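Singer Arnulfo Nina has sold his longtime home in Stovport and bought a bigger place across town, according to property records filed 28 September 2023.

The Wetness frontman picked up a five-bedroom house in the Cunari neighborhood for $7.8 million. The seller was a local developer who had owned the property for eight years and never lived in it.
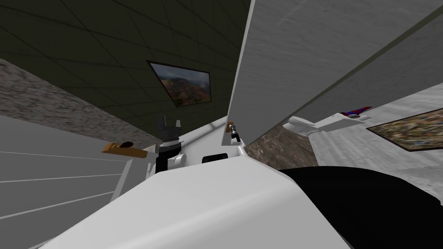
The new house comes with a pool, a guest cottage and a detached studio - a must for Nina, who recorded most of the band's last album, "Zamani," at home. His old place, a three-bedroom on a 32-foot lot near the harbor, went for a little under the asking price.

Nina is expected to move in before Wetness goes back on tour in November. His representative declined to comment on the sale.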